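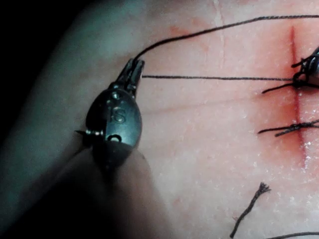
Wrist cam, thread held in the jaws

Thread segmentation drops out in wrist view, planner gives up
posted by Getsemaní Villaseñor, 26 Jun 2020

Running Totex for perception, Camacho for planning the throws. Fine from the fixed camera. From the wrist, the mask follows the thread out of the jaws then jumps onto a loose offcut and the planner asks for a regrasp nowhere near. Log says 979 dropped masks, all wrist view. Already tried a bigger crop, no diffrence. Retrain, or fix in software?

Bamo

Don't retrain yet. Sounds like you take the longest dark blob and call it the thread. 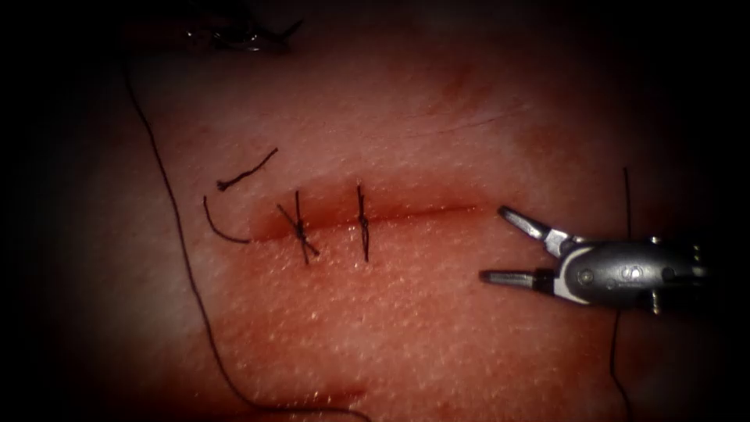
Seeding matters more than the network. Start tracing at the jaw tips, using the forward kinematics, and only grow along pixels that connect. When the jaws are wide open and empty like they are there, don't trace at all, just hold the last state. Otherwise that long strand down the left gets picked as live thread every time. Then a curvature limit, and dilate by 4 pixels max or the knot tails merge in.

Adine

just turn the lights down, worked for me

Getsemaní Villaseñor

Lights made it worse, lost the thread in the dark bits. Seeding from the tips is in now, 3 frame hold on top. Same pad, wrist view:

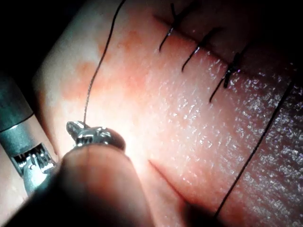
Bamo again, saying check your hand-eye calibration before you trust teh seed, a few pixels out and it starts on the jaw instead of the thread. And log the seed point with every mask.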